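Forum Alltag & Haushalt > Ordnung und Aufbewahrung
Thema: Tablett für Kleinkram – rutschfest oder glatt?

kramliese
Hallo in die Runde,
ich lese hier schon lange still mit und habe jetzt doch mal eine eigene Frage. Bei uns im Flur steht eine alte Kommode von meiner Großtante (angeblich von 1888, ich glaube es nicht ganz, aber schön ist sie), und darauf sammelt sich alles, was man beim Heimkommen so aus den Taschen zieht. Schlüssel, Radiergummis, Spielfigürchen von den Kindern, Knöpfe, Haargummis. Ich hätte gern ein Tablett dafür und schwanke zwischen einem glatten aus Holz und so einem Kantinentablett mit Struktur im Boden. Mein Mann meint, ein Schuhkartondeckel täte es auch, aber dafür ist mir die Kommode dann doch zu schade. Wie macht ihr das?

Teichrose70
Liebe kramliese, willkommen bei den Schreibenden! Ich hatte jahrelang ein glattes Lacktablett von Wokitz, hübsch anzusehen und ganz furchtbar im Alltag. Jedes Mal, wenn ich es zum Staubwischen hochgehoben habe, ist alles in eine Ecke gesaust, und einmal ist mir die halbe Murmelsammlung meines Enkels unter die Heizung gerollt. Nimm etwas mit Struktur und mit Rand, dann hast du Ruhe.

brotdose_17
Da muss ich ein bisschen widersprechen. Struktur ist ein Krümelfänger. Wir hatten eins mit geriffeltem Boden, und ich stand jede Woche mit der Spülbürste da. Ein glattes wischt man einmal ab und fertig. Wer nicht gerade damit durchs Haus tanzt, dem rutscht da auch nichts weg.

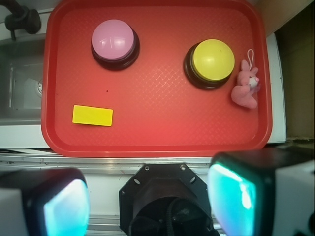 Fensterplatz
Kleinkram braucht bei uns vor allem einen Platz, an dem man ihn sofort wiedersieht, und deshalb bin ich von Schalen und Körbchen ganz abgekommen. In einer Schale liegt immer das Gesuchte zuunterst, und dann wird gewühlt und geschimpft. Auf dem roten Tablett mit dem fein gemusterten Boden haben der gelbe Klotz, die beiden dicken Druckknöpfe und das rosa Plüschtierchen mit der Schlaufe am Kopf jeweils ihren eigenen Fleck, und zwischen den beiden Knöpfen ist immer noch reichlich Luft. So etwas würde ich dir auch für die Kommode raten, kramliese, also lieber eine Nummer größer kaufen, als man zuerst denkt. Gegen Krümel hilft bei mir ein alter Rasierpinsel, der liegt in der Schublade darunter und braucht keine halbe Minute.

brotdose_17
Der Rasierpinsel ist eine gute Idee, das gebe ich zu. Aber größer kaufen? Je größer die Fläche, desto mehr landet drauf! Bei meiner Schwester liegt inzwischen die Post von drei Wochen auf so einem Riesending, und wenn man was sucht, ist man auch wieder am Wühlen.

Teichrose70
Das liegt dann aber an der Post und nicht am Tablett ;-)
Ich finde übrigens die kräftige Farbe praktisch. Auf Rot sieht man Gelb und Rosa schon von der Tür aus, und meine Augen sind nicht mehr die besten. Nur für dunkelrote Haargummis müsste man sich etwas anderes überlegen.

kramliese
Ach, wie lieb von euch, so viele Antworten! Die abgerundeten Ecken gefallen mir sehr gut, an spitzen bleibe ich im Flur nämlich garantiert mit dem Ärmel hängen. Ob Rot zu der alten Kommode passt, muss ich mir noch überlegen – sie ist aus ziemlich dunkler Kirsche und im Flur ist es ohnehin schon recht schummrig. Weiß jemand, ob es solche auch in Grün gibt? Und was darf man dafür ausgeben?

Fensterplatz
Grün habe ich im März bei Tessier im Laden gesehen, eher ein Moosgrün, das könnte zu Kirsche sehr schön sein. Für ein ordentliches würde ich rund 17 Euro rechnen. Miss aber vorher die Tiefe der Kommode aus, wir mussten unser erstes wieder umtauschen, weil es vorne überstand.

brotdose_17
Auf dem Flohmarkt bekommt man die für zwei Euro. Ich sag's nur. Und ich bleibe bei glatt.

kramliese
Ich habe gerade gemessen, die Platte ist 70 cm breit, aber nicht besonders tief. Dann gehe ich erst auf den Flohmarkt und danach zu Tessier, und den Zollstock nehme ich mit. Ich melde mich, wenn ich etwas gefunden habe!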